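Zomaleck says its new planner cuts two-arm planning time by 60 percent
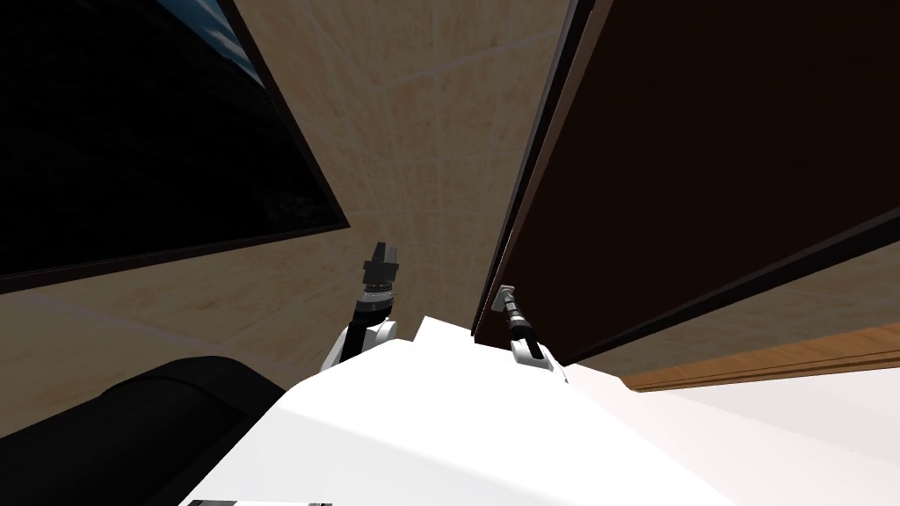 Does the planner work on real robots yet? So far the only numbers Zomaleck has released come from simulation, and the company hasn't said when that will change.

The software, called Plandon, went out to testers in June. It works out paths for both arms of a robot at once, where the older tool planned one arm and then made the other wait. Zomaleck ran it through 300 simulated rooms and says planning time fell by 60 percent against its own previous release. That is a generous thing to measure yourself against – the old version was slow enough that many users had switched it off.

Pryor, a rival toolmaker, posted its own run of the free build. It got through 49 tasks before the planner stalled with the two arms blocking each other. Zomaleck replied that Pryor had used the wrong settings, but has not published the right ones.

There is also the matter of cost. A Plandon license is $800 per robot, and the Wumness simulator it depends on is sold separately. Buyers may want to see a run on hardware first – preferably one they picked themselves.

Contact the newsroom | Copyright, all rights reserved | Back to top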